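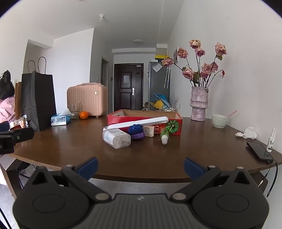
Budget for the fingertips first, Beatrice Muli wrote in after the February page, because the arm will outlast three sets of them. She is right, and it changes the order of the shopping list for anyone planning a tabletop picking and sorting setup at home.

Start with what you want picked up. Put it all on the table you plan to use and sort it by how hard it is to hold. A tissue box is easy. A small glass bottle on its side rolls. A clear plastic container is hard for many cameras to make out, and a tangerine bruises if the jaws close too far. Measure the widest thing you expect to lift and the narrowest, and take both numbers to the seller. Jaw opening is on every spec sheet, but it is often given without pads.

Next, decide on a ceiling. Mine was $1000 for everything except the table, and I split it like this:

Half for the arm or the hand-held gripper, whichever you are starting with.
A quarter for cameras, mounts and clamps.
The rest for pads, cables, spare screws and shipping.

If you only want to record how a job is done by hand, you can put off the arm for a year and buy the gripper alone. Jordan Haworth in Nodthorpe did that and spent the difference on a second camera mount - a good trade, in my view.

Check the clamp before you order. Many will not hold on a rounded table edge, and a glossy top lets them creep. A strip of thin rubber under the jaw fixes most of it. Ours opens to 4 inches, more than any kitchen table needs.

Plan the cables too. Anything that hangs off the edge will get caught by a sleeve or a knee. Run it to the back and tape it down.

Buy pads in pairs. Lollow sells them at $22 a pair and Garside has a cheaper set that wears faster on cardboard. I keep 3 pairs in the drawer and write the date on the bag when I open one.

Used equipment is fine if you can move every joint yourself before paying. Ask for the power supply, and ask again when you pick it up.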